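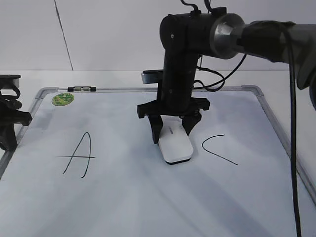
Brazo negro, pizarra blanca, mesa blanca.

A Bostow se llega en un tren regional que para en todas partes, incluido un apeadero en el que no hay más que un banco y una máquina de chocolatinas sin chocolatinas. Salí a las siete y pico de la mañana con un bocadillo, un cuaderno nuevo (llevar un cuaderno viejo a una feria de papelería me parecía una falta de respeto) y la intención firme de no comprar nada. Lo del cuaderno lo mantengo.

La feria se celebra en febrero, mes que alguien eligió pensando en que los hoteles están baratos. Hacía un frío seco, de los que agrietan los nudillos, y entre la estación y el recinto hay un paseo de veinte minutos por una avenida con concesionarios de coches a un lado y concesionarios de coches al otro. La señalización consiste en una flecha pegada a una farola. La segunda flecha apuntaba al cielo. Seguí a una pareja que arrastraba una maleta vacía, porque una maleta vacía en esas latitudes solo puede ir a una feria.

La entrada general cuesta cuatro euros y da derecho a una bolsa de tela, un lápiz sin punta y un plano plegado en acordeón que, una vez abierto, no vuelve jamás a su estado original. Según el plano hay 166 expositores repartidos en 2 pabellones. El pabellón uno es el de los fabricantes y el dos, el de los distribuidores, aunque esta división la respetan con el mismo rigor con que yo respeto la fecha de los yogures. En el uno encontré a un señor que vendía paraguas.

Empecé por el papel, que es lo serio. El puesto de Dudau ocupa una esquina entera y huele bien, a resma recién abierta. Dudau hace papel para cuadernos escolares y para impresión corriente, y desde hace poco también un papel verjurado de color crema que cuesta lo que una comida para dos con vino. Me dejaron tocarlo. La persona que atendía tenía la costumbre de frotar la hoja junto a la oreja para que se oyera el carteo, y al cabo de un rato éramos seis adultos con la cabeza ladeada escuchando papel. Debo reconocer que el crema suena mejor. Pregunté si una pluma de plumín grueso lo traspasa y me contestaron que depende de la tinta; pregunté por la tinta y me contestaron que depende del papel. Compré un paquete pequeño. La intención firme había durado veinticinco minutos.

Enfrente tenían montada una demostración de encuadernación cosida, y eso sí que recomiendo a cualquiera que vaya. Pliegos doblados con plegadera, cuatro agujeros, hilo encerado y una puntada que por lo visto se llama de cadeneta. A los asistentes nos dieron un punzón por barba. El mío entró muy recto por el primer pliego y salió por el segundo a la altura de otra provincia. La señora de mi derecha cosió el suyo sin mirar, hablando de su hija, y le quedó un cuadernito que podría venderse. El mío se abre solo por la mitad y se cierra cuando quiere. Lo tengo aquí delante, de posavasos.

Después de la encuadernación crucé al pabellón dos por un pasillo cubierto donde habían colocado el café. El café merece párrafo. Venía de un termo con un grifo, en vaso de cartón, y sabía al vaso. Había también unas pastas de almendra muy decentes que se acabaron a las once, hora a la que llegó un autobús de maestros de primaria. Una feria de papelería se divide en antes y después del autobús de maestros. Antes se puede pasear. Después hay que meter el codo, y esa gente tiene años de patio encima y sabe colocarse.
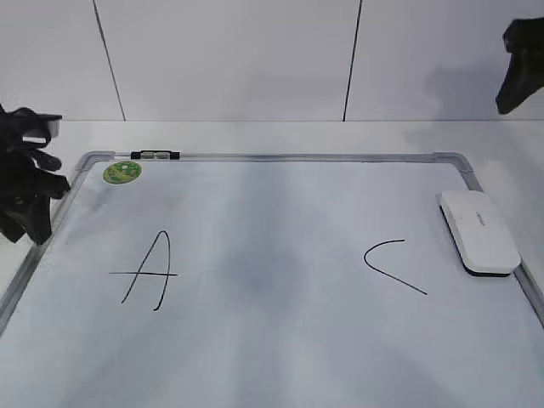 Los maestros van a lo suyo, y lo suyo son las pegatinas. También las tizas sin polvo, los borradores magnéticos y unos sellos de caucho que ponen cosas como «Muy bien» o «Repasa las tildes». Estuve tentado por el de las tildes, que me daría mucho juego con ciertos correos del trabajo. En la cola de los sellos oí la mejor conversación de la jornada, una discusión a media voz sobre si el rojo traumatiza. Una parte sostenía que corregir en verde es más amable. La otra, que llevaba corrigiendo en verde desde hacía años, decía que los alumnos ya le tienen manía al verde. No llegaron a un acuerdo y compraron violeta.

El puesto más grande del pabellón dos es el de Sandhu, distribuidor general, que trae un catálogo con más de 3851 referencias. Es un tomo con índice, lomo cuadrado y un peso que convierte la bolsa de tela de la entrada en un chiste. Lo abrí al azar y di con una doble página de clips. Hay clips cobreados, clips labiados, clips con forma de nota musical y unos triangulares que no había visto desde el despacho de mi primer jefe. Lo volví a abrir: archivadores de palanca. Uno cree que un archivador es un archivador hasta que se ve ponderando el diámetro del agujero del lomo, el del dedo, que en la gama económica es de cartón al aire y en la buena lleva una anilla metálica. A mis años, y yo metiendo el dedo en agujeros sin anilla.

Pregunté en Sandhu por los cuadernos de dos rayas, los de caligrafía de toda la vida, y me llevaron con cierta solemnidad hasta una balda baja. Siguen existiendo. Los hay de pauta ancha y estrecha, con margen y sin él, y una variante con la zona de la letra sombreada en azul que al parecer se pide mucho. Mi letra se torció en algún momento entre el instituto y el primer contrato indefinido, y hoy la lista de la compra la tengo que descifrar en voz alta delante de los tomates. Me llevé dos de pauta ancha. Al pagar me preguntaron la edad del niño y dije que siete.

Comí el bocadillo en la grada que hay al fondo, junto a una columna, mientras desde el escenario daban una charla sobre el futuro de la grapa. El ponente era optimista. Existe la grapadora sin grapa, que muerde el papel y lo dobla sobre sí mismo, y existe gente que la odia con una pasión que yo reservo para los patinetes. En el turno de preguntas se levantó una mano para decir que no era una pregunta, era más bien una reflexión, y aproveché para ir al baño.

A la vuelta me perdí. El plano en acordeón ya era una especie de pañuelo, así que fui tirando por donde había menos maestros y aparecí en la zona de mochilas. Allí estaba Sekosport, que uno asocia más bien con chándales y que resulta que hace mochilas escolares desde hace unas cuantas temporadas. Tenían una colgada de una báscula de gancho y dejaban que la gente la cargara con libros hasta que se asustara. Los padres se asustaban pronto. Un niño se la puso, dio tres pasos, dijo que la suya pesaba más y se fue a por una chapa. Las mochilas me parecieron buenas, con las cremalleras gruesas y un bolsillo para el bocadillo separado del de los libros, detalle por el que yo habría dado un brazo en la escuela. Mi cuaderno de naturales de entonces tenía un herbario en la parte de delante y aceite de sardinas en la de atrás. 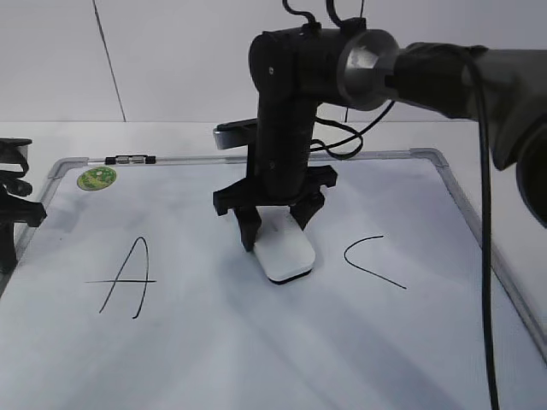

A media tarde el recinto se va quedando en los huesos. Los expositores se sientan por fin, se quitan un zapato con disimulo y empiezan a mirarte con cariño, porque lo que te lleves tú no lo tienen que meter ellos en la furgoneta. Es la mejor hora para el que quiera muestras. A mí me cayeron un taco de notas adhesivas con un logotipo que no identifico, una regla flexible y un bote de cola blanca que todavía no me explico cómo acepté. También probé plumas. Hay una mesa larga con tinteros donde uno puede mojar y garabatear lo que quiera, y todo el mundo escribe lo mismo: su nombre, una firma y el principio de algún refrán. Yo escribí mi nombre y me quedó torcido. Los dos cuadernos de caligrafía me pesaron en la bolsa como un reproche.

Cosas prácticas, por si alguien se anima el año que viene. El guardarropa cierra media hora antes que la feria, lo cual se anuncia en un cartel que está dentro del guardarropa. Se puede pagar con tarjeta en casi todas partes menos en las pastas. El taller de encuadernación se llena, conviene apuntarse nada más entrar, y si te toca elegir punzón coge el de mango corto. El pabellón uno tiene calefacción. El dos tiene maestros, que a efectos térmicos es parecido. Quien vaya en coche encontrará aparcamiento detrás, pasada la rotonda de la escultura, una cosa oxidada que según mi taxista representa el comercio y según otro taxista representa un pez.

Porque volví en taxi a la estación, claro. El catálogo de Sandhu, el papel crema, los cuadernos, la cola y el posavasos cosido a mano no caben en una bolsa de tela, y una de las asas cedió a la altura del segundo concesionario. El tren de vuelta salió con retraso y lo pasé leyendo la sección de archivadores. Subrayé algunas cosas. El lápiz seguía sin punta, así que tuve que pedirle un bolígrafo al revisor, y me pidió que se lo devolviera antes de Navas, donde él se bajaba. Se lo devolví.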